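Call for participants: home demonstrations for robot learning

Penix Lab, Irnska — posted May 11, 2024

We are looking for people who would like to take part in our study on learning from human hands. The study is led by Sotiris Ververidis and it continues the Vorano project, in which 33 households already gave us recordings of daily tasks.

In Vorano we compared two ways of collecting data. One group of demonstrations was made by remote control of a robot arm in our laboratory, the other by people who held the gripper themselves, at home. After training on the home recordings, our robot finished 63 of 100 test tasks in rooms it had never met. With the laboratory recordings the result was clearly lower. We now want to know if this difference remains for small and tangled things, such as chains, beads and watch bands, which are still difficult for the robot to separate.

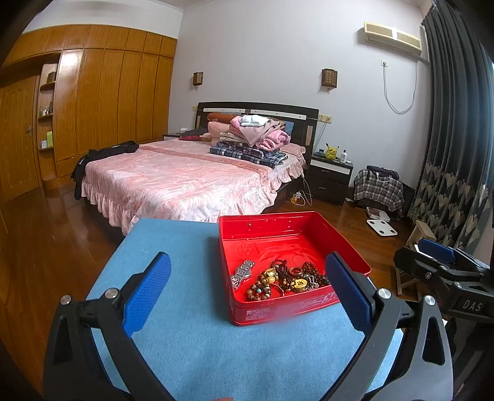
Each participant will make 13 short sessions in a period of 5 weeks. In a session you pick up, move and put back objects with the gripper, at your normal speed. Mistakes are welcome — please do not delete them, we study them also. You do not need to tidy your room before a session.

You can apply if you are 18 or older, can use both hands without pain, and live within reach of the Tsang tram line, so that we can bring the equipment. Experience with robots is not required. We train you for one afternoon in May.

Participants are paid for every completed session, and also for the training. Faces and voices are removed from the recordings before anyone outside the team sees them. You may stop at any time and keep the payment for the sessions you have done.

To apply, please write a short message to Sotiris Ververidis through the contact form of the lab, with your age, your district and the hours when you are usually at home.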